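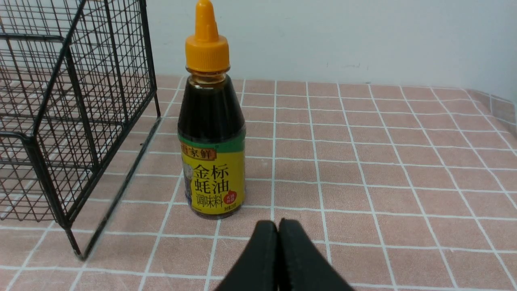
Figure 1. Wrist camera view with the fingers closed: sauce bottle upright on the pink and white grid, mesh basket to the left.

3. Looking after the Droment gripper

When Ebuka and I took over the cell at Randcombe in April, the arm itself was in good health and we were rather hoping to get straight on with picking things up. The gripper had other ideas! It closed nicely enough, but the zero position had wandered, so that "closed" in the software (we use Marti for all the jogging and logging) meant a gap of 2 mm at the fingertips. With a soft plastic bottle you might get away with that for a while, but we wanted to start from something we could trust.

Our first job was to take both fingers off, wipe down the slides and put everything back with fresh screws. Ebuka Osagie did most of the spanner work and I kept the notes, which is why the notes are so long. We then closed the fingers slowly under low force until they met, set that as zero, and opened and closed them 600 times in batches, stopping between batches to look at the seam through the wrist camera. It is dull work, but there is something quite soothing about it with a cup of tea - well away from the controller, of course.

The zero stayed put for the first 11 batches and then slipped a little. We found that the left finger had been tightened before it was sitting squarely on its mount. We loosened it, seated it properly and ran the whole lot again from the beginning, this time without any trouble.

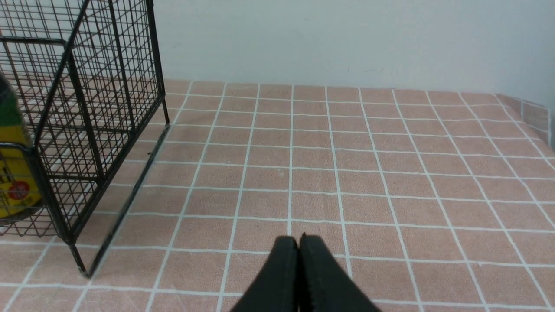 Figure 2. Fingers closed and pointing towards the wall, with the wire mesh to the left and the pink surface open to the right.

The other thing worth passing on is the camera bracket. Both fingertips need to stay in view at the bottom of the picture, because the seam between them is our quickest check that the fingers are meeting properly. We now look at it every morning before switching to automatic, and write one line in the Flilleo logbook (page 84 onwards has our entries, in my slightly wobbly handwriting).

If you are taking the cell on after us, please check the bracket screws before you touch the zero. We did it the other way round once and had to repeat a whole afternoon's work. The spare finger screws are in the shallow drawer under the controller, and the small hex key lives with them.

Damilola Igwe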